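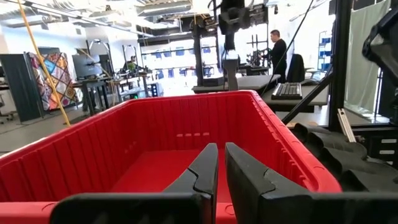
4. Planning and costing the picking cell

4.1 What had to be bought

The cell was planned as a working station for bin picking trials at the Skulham laboratory. It had to fit into an open-plan room that is also used for desk work, and the whole purchase, including spares, had to come out of one budget. The arms were already owned by the group and do not appear in the figures below. Everything else was either bought new or moved from other projects.

We divided the spending into four headings: gripping, sensing, structure and consumables. Structure covers posts, struts, brackets, table tops and cable supports. Consumables covers finger sets, cables, bins and anything else we expected to replace within a year. Staff time was logged separately and is discussed in Section 4.4.

The first plan, written by Vasilakis in May, put most of the money into gripping and very little into structure. This follows the way such cells are usually quoted. A supplier will give a price for a gripper and a price for a camera, and the buyer is left to work out what holds them up. Of the three suppliers we approached, only Haldane asked for a drawing of the room before sending a quotation.

4.2 Bins and fingers

The choice of bin was made before the choice of fingers. We think this is the right order, although we came to it by accident: the bins had a shorter delivery time. The bin sets the depth the fingers must reach, the slope of the approach near the walls and the clearance needed for the body of the gripper. A bin can be replaced cheaply at the planning stage. Once fingers have been made to suit it, changing it means paying for both.

Figure 2 gives the view from the wrist camera over the red bin, with the two gripper fingers in the foreground. The ribs on the inner walls matter for costing. A narrow finger tip can run into the gap between two ribs, and in our trials this was the most common cause of a damaged tip. Smooth-walled bins of the same footprint were available from Mater at a higher unit price. We compared the extra cost of smooth bins with the expected cost of spare tips and kept the ribbed ones.

In total 21 finger sets were ordered over the life of the project, against a planned number of eight. The cost of a set was low, but each order carried its own delivery charge, and small orders placed in a hurry cost more per set than the first batch. A single larger order at the start would have been cheaper even if several sets had been left unused.

4.3 Structure and cabling

Structure was the heading with the largest error. The plan allowed 1,072 euros. It assumed that the frame already in the laboratory would do with small changes, and that cables could follow the posts down to the floor. Neither held for long. A second arm was added to the cell, hung from a pole over the table, and this called for a stiffer mounting than the old frame could give. Final spending on structure came to 3,000 euros.

Part of the increase was plain omission. Brackets, bolts and end caps had been left out of the first list. The rest came from changes to the layout after work had started. Myklebust moved the bin twice to bring it further inside the reach of the arm, and each move needed a new strut or a longer cable. Some runs were never properly tidied. The yellow cable which comes down to the left side of the bin in Figure 2 is a fair example - it does its job, but a cable support would have been easy to price at the outset.

We also did not set aside money for partitions. The cell shares its room with desks and seated staff, and a desk with a keyboard stands just beyond the bin. Any group planning a cell in a similar room should put screens and floor marking in the first budget and agree the walking routes with those who sit nearby.

4.4 Staff time

The project log records 140 hours of staff time between delivery of the first parts and the first complete picking run. Mounting and wiring took the greater share. Calibration of the wrist camera was quicker than planned, as the routine supplied with the Vutirum software could be used almost unchanged.

Time spent on buying is included in the total. It covers writing to suppliers, checking quotations, chasing late parts and returning one camera mount with the wrong hole pattern. This work is often left out of published costs. In our case it fell mostly on the two people who were also needed for assembly, and assembly stopped whenever an order went wrong.

4.5 Changes to the planning sheet

The planning sheet was revised after the trials. Bins are now entered on the first line, and the finger and gripper lines cannot be filled in until the bin dimensions are known. Structure has its own page, with fasteners and cable supports listed item by item. Finger sets are costed as one batch with spares. A separate line has been added for work needed in the room itself.

The revised sheet has so far been used for one further cell, which has a single arm and a shallower bin. Its costs are given in Section 5.

Figure 2. The picking cell from the wrist camera, with the red bin and the fingers of the gripper in front.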